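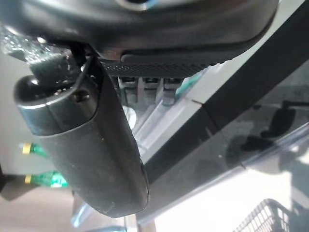

Séance 4 — pinces et contacts. Rappel de la dernière fois : une prise tient si les forces de contact restent dans le cône de frottement, point. Le reste c'est de la géométrie. Donc avant de coder quoi que ce soit, savoir où ça touche. Le motif quadrillé en relief sur la bande noire, c'est fait pour accrocher ; le corps du doigt, lui, est mat et arrondi au bout, déjà piqué de petites marques claires. Pas le même coefficient, donc pas le même cône. Ceux qui ont mis un seul µ partout dans leur script : à reprendre.

À faire en binôme, compte rendu à déposer sur Lumer avant le 2/7/21. Pas de mail SVP, Mme Peltonen ne les ouvrira pas.

1) Mesure du frottement
Plan incliné, on lève doucement, on note l'angle de décrochage. 8 essais par matériau, pas trois. Moyenne ET écart-type. Rappel : µ = tan(angle), calculatrice en degrés !! (la moitié du groupe s'est fait avoir en octobre)

2) Effort de serrage
Objet de masse m, deux contacts opposés, prise verticale : F ≥ mg / 2µ. Prendre un coefficient de sécurité de 2. Justifier si vous prenez autre chose. Attention aux accélérations du bras, la formule est statique — si on monte vite il faut ajouter le terme en ma.

3) Essais sur le banc
Consigne d'ouverture envoyée en pas codeur, pleine course = 2000 pas. Avancer par incréments de 20, jamais plus tant que le contact n'est pas détecté. Si le courant moteur monte d'un coup : stop, on rouvre, on appelle Fouad Daher. Ne pas forcer à la main, les glissières n'aiment pas ça.

Pour la détection de contact, deux écoles :
— seuil sur le courant (simple, bruité, faux contacts au démarrage)
— écart position demandée / position lue (plus lent mais plus propre)
Le groupe Mendonça fait la première, le groupe Onley la deuxième, et on compare à la fin. Mêmes objets pour les deux sinon ça ne vaut rien.

Questions qui reviennent
Où placer l'origine du repère pince ? Au milieu entre les deux contacts, pas sur la bride. Jussara Caldeira a mis la matrice de passage corrigée dans le dossier partagé, l'ancienne avait un signe faux sur z.
Faut-il le doigt souple dans le modèle ? Non, rigide pour ce TP. On verra la déformation à la séance 6.

Compte rendu : 4 pages maxi, courbes avec unités sur les axes, code en anexe. Les prises ratées comptent aussi, les mettre dans le tableau avec la cause supposée.

Pour la sélection Stellisholm, inscription auprès de Rogério Fagundes, il reste de la place dans les deux équipe. Lire le chapitre sur la fermeture de force avant la séance 5.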